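Every August, when the jars start coming in from the garden and the counters vanish under tomatoes, I get the itch to clear my work surfaces, and this year I finally did it properly (well, mostly properly!). I've been putting off writing it up because my notes were on the back of a Kramer seed packet, but I found it again behind the toaster, so away we go.

Start with the counter itself. Take everything off, and I do mean everything, even the crock of wooden spoons that has stood in the same spot since you moved in. Wipe with warm water and a drop of dish soap, then go over it again with plain water, then dry it with an old cotton towel. The drying is what I used to skip, and I had streaks for years. My sister-in-law swears by the Purnov cloths, and they're lovely, but a worn-out T-shirt does nearly as well and costs you nothing.

If your counter is real marble, keep vinegar and lemon far away from it! They'll leave dull little spots that no amount of rubbing brings back. The marble-look kind is usually more forgiving, though I'd still try any new cleaner in a back corner first and leave it until the next morning.

Now for the part I like best, which is getting things up off the counter and onto the wall or a rail.
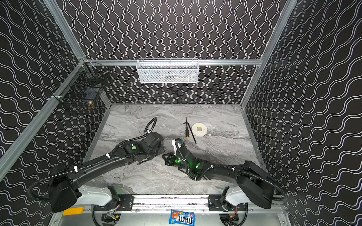 *Wire baskets up high, one white and one black, over a gray marble-patterned surface.*

I have 4 baskets in my own kitchen and could happily use more. Shallow ones are good for tea, spice packets and the scissors you can never find. Save the deeper ones for onions and garlic, which like the air moving around them. Weigh a basket once it's full, too. Mine came to 700 grams with just the garlic and a few shallots, and I'd been hanging it on a stick-on hook, bless me.

For the rail, I set mine 16 inches above the counter, so the mixer still slides underneath. Hold it up with painter's tape for a day before you drill and see whether you bump your head.

Mesh does collect grease, especially near the stove. I soak mine in the sink with hot water and a spoonful of washing soda, then go along the rims with an old toothbrush and stand them outside in the sun to dry.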